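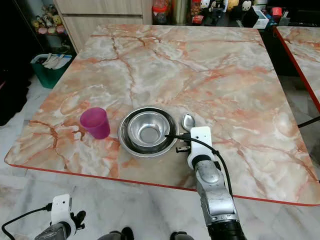 Filed under: Course handouts / Table & Service / Term 1

Session 3 – Laying out a small table
Tutor: Inès Delorme

Welcome back! Today we slow right down and look at the plainest things we own: a cup, a bowl, a spoon. I love this session, and I hope you'll see why once you start moving things about.

Start with the surface. A busy top, such as a marble pattern with coloured veins, already gives the eye plenty to do, so leave wide gaps between pieces. On a glossy top, crouch down and look along it. Reflections count as part of the layout – a coloured see-through cup can throw a lovely soft tint beside its base.

Nesting. A small steel bowl inside a larger one saves room and looks neat, provided the rims are level. Check for finger marks, as polished steel shows every one!

Spoons. Lay the spoon to the right of the bowl, handle towards the diner. Keep it close enough to read as a pair.

Try it in twos, 12 minutes each, then swap tables and change one thing only. Talk about what it did.

For next time: lay the same pieces at home on a plain cloth and again on bare wood. Bring a quick pencil sketch of both. Yannick Texier is taking session 4 (jugs and pouring) and would like everyone to bring a cloth.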